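Sorting table and recycling point: inspection checklist with comments

Site: Kirkwood building, ground floor
Area: sorting table, bin store and route between the two
Period: May
Checked by: Imke Hellwig
Comments read and actions agreed: Ivars Grīnberga

Mark each item OK, Action or N/A. Anything marked Action needs a comment and a name against it. Leave the previous month's sheet in the folder until the new one is signed.

Section A. Floor and access

1. Walkway between the door and the sorting table clear. OK.

2. Floor dry and free of glass. Action. Small sticky patch by the door, probably from a can. Mopped at the time. Please put the mop bucket back in the cupboard afterwards, I had to go looking for it upstairs.

3. Fire door closes by itself. OK. Slow on the last bit but it latches.

4. Lighting adequate for reading labels. OK.

5. Trailing cables kept out of the walkway. OK. The cover strip from Juvus has held since it was put down.

Section B. Sorting table

6. Table stable, top clean, no sharp edges. OK. Wiped before use.

7. Containers suitable and undamaged. OK. The fabric baskets are holding their shape well enough. They are for light sorting only and should not be used to carry glass to the store. Use the rigid crate, tag number 756.

8. One container for each type of material, with a card at each. OK. Bottle, plastic, can, in that order. The cards are handwritten in capitals and can be read from a normal standing distance.

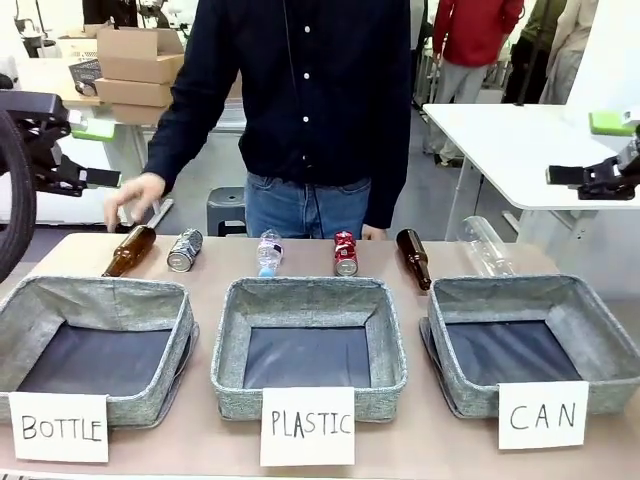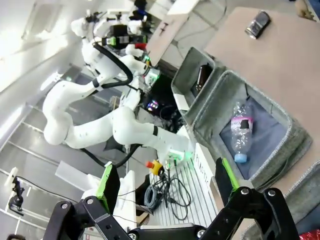

9. Cards secure. Action. Cards that lean on the front of a basket slip when the table is knocked. Clip them to the rim. IG to bring clips.

10. Wording on cards clear to a first-time user. Action. "Bottle" is meant for glass, but a plastic bottle is a bottle too, and I have been asked about it more than once. Suggest changing the card to "Glass". IG: agreed, new card to be written in the same size of lettering.

11. Glass bottles laid down gently and not dropped in. OK. Reminder given all the same. The baskets are soft but two bottles knocking together will still chip.

12. Items empty before sorting. Action. Drain into the sink first. A dribble in the bottom of a fabric basket soaks into the lining and smells by the next morning.

13. Caps. OK. The collector takes plastic bottles with the caps on, so leave them on. The old notice from Rukik says the opposite and should come down.

Section C. People

14. Gloves available in small and large. Action. Only large left in the box. Order small.

15. Cut-resistant gloves used for broken glass. N/A. No breakages in the period.

16. Hands washed after sorting. OK. Soap topped up.

17. Anyone new shown where the first aid box is. OK. Plasters are low, please replace before the next check.

18. Bags and crates not overfilled. OK. Weight limit for one person is 12 kg. If in doubt, split the load or use the trolley.

Section D. Bin store

19. Lids closed and bins on their marks. Action. Can bin was open on arrival and pushed over the yellow line. Moved back.

20. Glass bin no more than three quarters full. OK.

21. Wheels and brakes working. Action. Brake on bin 3 does not hold on the slope. Chocked for now. Urbonaitė to be rung about a replacement. IG: rung, they want the serial number from the underside. Can whoever is next in the store please copy it down.

22. No signs of pests. OK. A few wasps near the can bin in warm weather. Keep the lid down.

23. Store locked at the end of the day. OK. Key back on its hook by 19:00.

Actions carried forward

Clips for the cards (item 9): IG
New "Glass" card (item 10): IH
Remove Rukik notice (item 13): IH
Small gloves (item 14) and plasters (item 17): IG, one order
Brake on bin 3 (item 21): IG, waiting for serial number

General comments

The table was tidy and easy to work at. Most of the points above are small and can be dealt with before the June check. The brake is the one I would not leave, as the slope runs towards the parking spaces and the chock is only an offcut of timber.

Item 12 has come up before. A short note above the sink might do more good than another reminder by email.

IG: happy with all of the above. I will do the sink note when I do the clips. Please add a line on the next sheet for the trolley tyres, the left one is going soft.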